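Plindivo Paired Hand Gripper Kit

Sold by Grivex. Price list of August 23, 2019.

If you are putting together a budget for your first season of recording handling work, welcome, and please take your time with this page, as the grippers themselves are only one line of what you will end up paying for and we would much prefer you saw the other lines now. The Plindivo kit is a pair of hand-held grippers with parallel linkage jaws and a camera at each wrist, so one person can work with both hands on whatever needs picking up, turning over or folding. Most of our customers use it to gather demonstrations for a robot arm they already own, or one they hope to get approved for next year.

The pair costs $1800. That covers two grippers, two wrist cameras with their cables, one set of finger pads already fitted, and a carrying case. It does not cover a recording computer, storage, or the arm-side version of the jaws, and that last one catches people out every spring (we had three calls in April alone, all from very nice people with a purchase order already signed). If your plan ends with a robot doing the job, put the arm-side jaws in the same budget year. They are quoted separately, because the mounting plate depends on your arm.

Finger pads wear, and how fast depends on what you handle. Smooth boxes and cups are easy on them. Clothing is harder than you would expect! Knits shed, lint builds up on the pad face, and a pad that has lost its grip will slide off a thick hem that a clean one picks up without any fuss. Spare pads come in packs at $17, and for laundry or garment work we suggest starting with two packs per kit. Wipe the pads with a damp cloth at the end of a session and let them dry before you close the case.

Now for the part of the budget that has nothing to do with us, which is people's time. A short fold looks like nothing on paper, but you also have to shake the garment out, lay it down again, and every so often throw away a take because a sleeve got caught underneath. One of our longest-standing customers, the Sotomayor textile workshop, planned its first block at 70 hours of operator time and told us afterward that they would have liked a 20 percent cushion on top. We have passed that advice along ever since. Plan for rests, too, particularly with a new operator.

You will also want a stock of things to handle. Secondhand clothing is fine and costs very little. Buy a mix of weights, with some ribbed and some smooth, some dark and some light, and don't put everything on the same background. A few patterned and plain sheets will do more for your recordings than a fancy table.

Customers who already run the Guko recorder can connect the kit with the cables supplied. If you use something else, write to us before ordering and tell us what you have. We will give you a straight answer, even when the answer is that you should wait.

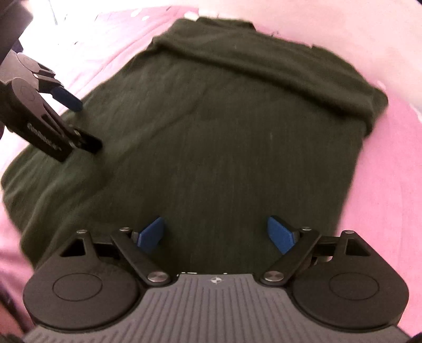
Reading time: 3 minutes

Dark ribbed knit on a pink sheet, with both grippers at work. For this sort of job, order the extra pads along with the kit and save yourself a second shipping charge. Quotes include shipping and list every item on its own line, so your purchasing office can strike out what it doesn't need.

Related items
Plindivo finger pads, replacement pack
Plindivo arm-side jaws (by quote)
Plindivo carrying case, spare
Guko recorder, desktop version
Planning sheet: operator hours for garment work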